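Robot Learning from Demonstration
Handout 7: Collecting demonstrations with a hand-held gripper
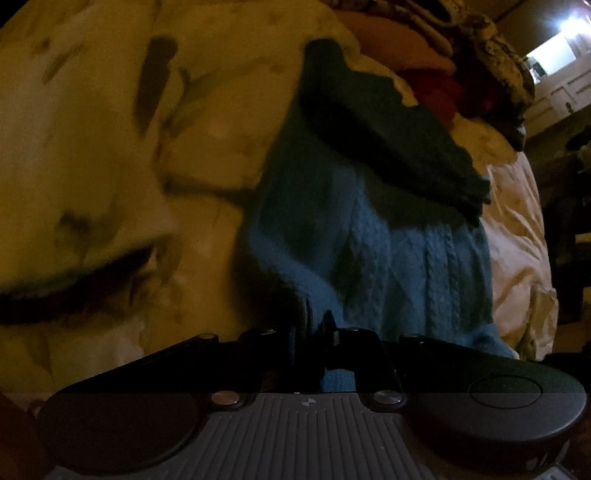

Fig. 1. Hand-held gripper at a blue cable-knit garment on a bed. The round black-and-white marker is at the centre of the tool, near the top of the ribbed plate.

1. Two ways to demonstrate
In remote control, the operator drives the arm and the joint readings are logged directly. With a hand-held tool there is no arm. The operator carries the gripper through the task, and its path must be recovered afterwards from the camera and motion sensor. Hand-held collection is faster per trial, but nothing stops the operator making a movement the arm cannot follow.

2. What is recorded
Each demonstration in the Vusterstead set holds:
- wrist camera video
- tool pose at each time step
- jaw opening
- a task label, entered before the start

The set has 2,495 demonstrations, of which 400 are held back for testing.

3. Cloth
A rigid part has a pose that can be written as six numbers. A jumper has no such short form. Folds hide edges, and layers of similar colour are hard to separate. In Fig. 1 a dark green knitted piece lies across the blue one, so a grasp planned from this view has to decide which layer it wants. Shadow close to the jaws makes this harder.

4. Procedure
Hold the tool still for a moment before the first movement. Approach slowly, close fully, lift, and pause. Do not use the free hand to help the cloth into the jaws. Trials shorter than about 18 seconds are checked by eye before they are accepted.

5. Exercises
(a) List the arm limits that should be tested before a hand-held path is replayed.
(b) Compare the Jovitz and Sumesen methods for rejecting bad pose tracks.
(c) Sketch how a slip could be found from the jaw opening alone.

Reading: Ní Chonaill, course notes, section 3.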